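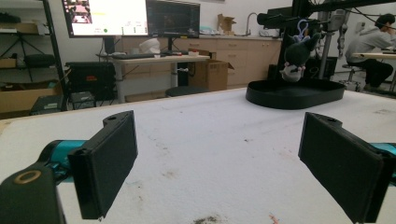 Siv Skjelbred wrote:
I'd move your rule 4 all the way up to rule 1, dear, and I'd say it louder. If a demonstration goes wrong, you keep it and you label it. You don't quietly delete it and do it over until it looks pretty. I know how tempting it is (I've done it myself, with a cup of coffee going cold next to me), but once people start picking which takes survive, nobody downstream can tell what the task was really like. Otherwise I think the draft is lovely and I'm glad somebody finally sat down and wrote one.

----

marlow_bench wrote:
Thank you Siv, and thanks everyone who has been reading along. For folks coming in from the Kaimal board, the draft we're talking about is the house rules for recording pick-and-place work with soft things, plush toys mostly, going in and out of a tray. Let me paste it again so nobody has to scroll back:

1. Say the task out loud before you start, in the same words every time. "Put the toy in the tray" and "drop the toy in the tray" are two different tasks.
2. The toy is in the tray when all of it that touches anything touches the tray. A paw on the rim counts as a miss.
3. Look over the finger pads before each batch. Lint goes, loose pads get changed.
4. Failed tries are kept and marked as failed.
5. Nobody reaches over the table while a powered arm is enabled. Not for a second, not to straighten a toy.
6. Thirty tries, then a break away from the table.
7. Leave the room as it is. No staging.

Rule 6 started out longer and I got talked down. Rule 7 is the one I expect mail about!

----

tgreaves wrote:
Here's your mail, then. I can't agree with 7 at all. We moved to a plain curtain behind the table last December and life got so much simpler. Every recording looks like every other recording, and when something fails you know it's the grasp and you aren't left wondering about somebody's chair. A standard ought to make things the same. If one bench has shelves and boxes and cables behind it and the next one has a window, what have you standardized?

Also, on rule 2, a paw on the rim is fine. It's a toy. The next person along is going to pick it up either way.

----

marlow_bench wrote:
I do see it, and I went back and forth on this for longer than I want to admit. My worry with the curtain is that you end up with a policy that knows your curtain very well. Our room has monitors and speakers and cardboard boxes and people getting on with their own work, and I'd like the thing to learn to pay no attention to any of that. So the rule asks for sameness in the task and the labels, and leaves the room alone. I could be persuaded to split it, with a curtain allowed for the first batch of a brand new task and the open room from then on.

On the paw I'm holding firm, sorry. If one of us passes it and the next one doesn't, the labels are worth nothing, and "all of it" is the only wording I've found that two tired people read the same way.

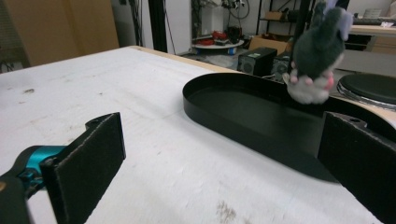

Plush toy above the far end of the oval tray, gripper fingers in the foreground.

----

Siv Skjelbred wrote:
Since we're on the wording, may I fuss about height? I'd add something on letting go. A soft toy forgives you anything, you can let it fall from way up and it'll flop down and be perfectly happy, and then somebody trains on that and tries it with a mug. At Resstead we wrote that the lowest part of the toy has to be below the rim of the tray or touching the floor of it before you open the fingers. You don't need a ruler for that, you just need to look.

The other thing is which part of the toy you call the lowest! With a plush one it's whatever happens to be dangling at that moment, an ear one time and the tail the next. We say "lowest hanging part" and let people use their eyes.

----

pdw_boltano wrote:
Long time reader, I run recordings over at Boltano. Siv's release rule is good and I'm stealing it. But please think hard about rule 4 before you make it rule 1. We kept everything for a whole project, 1,396 episodes, and a good part of the failures weren't failures of anything interesting. Somebody sneezed. Somebody's sleeve got in the way. Once you put a sneeze in the same bin as a real slipped grasp you've made a mess that somebody (me) has to sort by hand, and I was not cheerful about it.

What I'd like is two labels. "Failed" for when the person was honestly trying the task and it didn't come off, and "void" for when they weren't doing the task anymore. Keep both if you must, but keep them apart.

----

Siv Skjelbred wrote:
Oh, I like "void" very much, as long as it's called on the spot by the person holding the gripper and never afterward by someone who didn't like the numbers. Put that in and I'll stop grumbling.

----

tgreaves wrote:
Fine by me too. I still want my curtain.

Question on 5 though. It says powered arm. Does it cover us when we're only working with the hand-held grippers? Half our people read it as "never reach over the table" and the other half as "do what you like as long as the arm's off," and both halves are quite sure of themselves.

----

marlow_bench wrote:
Good catch, it's written badly. With hand-helds you have to reach over the table, it's the whole job, so a flat ban makes no sense. What I meant is that if there's a powered arm anywhere it could get to you, it's disabled and somebody has said so out loud before hands go in. After that, reach all you like. I'd sooner have a slightly clumsy sentence that says this than a short one people argue over.

Here's where I've gotten to, changes only:

1. (was 4) Failed tries are kept and marked "failed." A try that stopped being the task is marked "void" by the person holding the gripper, right then.
5. Any powered arm within reach of the table is disabled, and called out as disabled, before hands go over the table.
7. Leave the room as it is. A plain backdrop is allowed for the first batch of a new task, and the batch is tagged so.
8. Open the fingers only when the lowest hanging part of the toy is below the rim or touching the tray floor.

The paw stays.

----

pdw_boltano wrote:
Looks good to me. One more small one on rule 3, could it say who changes the pads? At our place it said "get changed" for ages and so they didn't. We now go by a tally sheet taped to the bench, new pads at 1,000 closes whether they look worn or not, and whoever makes the last mark on the sheet does the swap.

----

tgreaves wrote:
We go by looks and have never had trouble. A felt-type pad on plush picks up fuzz long before it wears through, and a bit of tape takes the fuzz right off. I'd hate to see perfectly good pads go in the trash over a tally.

----

marlow_bench wrote:
I'll put the name of the person in the rule and leave the number up to each bench, if that's all right with you both. The people at Vestton asked for a copy once it's settled, so shout if you see anything else, spelling included. I'm going to go fix the numbering now – I've just noticed I have no rule 4.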